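Undberg opens food-sharing shelves in March

TREVEL Housing is to open shared food shelves at its Undberg estate in March, giving tenants a place to pass on packaged food they will not use. The scheme will be open to all 400 households on the estate and will run alongside the existing Saturday market.

Shelves and two fridges are being fitted in the former post room beside the main entrance. Tenants will get in with their normal door fob between 7am and 9pm.

The decision follows a survey of residents carried out last autumn. Of the 200 tenants who replied, most said they regularly threw away food that was still fit to eat, and many said they would take items from a neighbour if they knew when they had been packed.

Marloes Vermeulen, neighbourhood manager at Trevel, said: "People told us they already swap things on the landings. They wanted somewhere dry and clean to do it, with a fridge and a few clear rules. We have the room, so we are going ahead."

Leftovers and home cooking can be shared as long as they are in a lidded container, with a label giving the contents and the date they were made. Raw meat, raw fish and opened dairy products will not be accepted. Anything left in the fridges for more than two days will be removed. 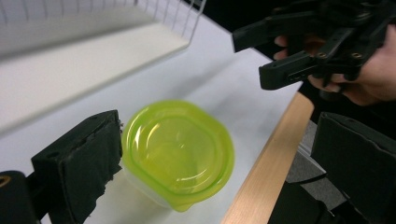
Funding and running costs

The fridges and shelving cost £2,387, paid from the estate improvement budget. There will be no charge to tenants and no change to the service charge this year. Cleaning will be done each weekday morning under the current contract with Zerouali.

Jeanine Mulder, who has lived at Undberg for 11 years and sits on the tenants' panel, said: "I cook for one now and the packs in the shops are too big. I would sooner give half away the same day than find it at the back of the fridge a week later."

Trevel will review the shelves after six months – tenants will be sent a short form asking what they used and what should change. If the results are good, a second room could open at the north end of the estate.

Labels and pens will be kept by the door. A printed copy of the rules will be posted to every household before opening day.

Ends

Media contact: Osamu Minami, Trevel press office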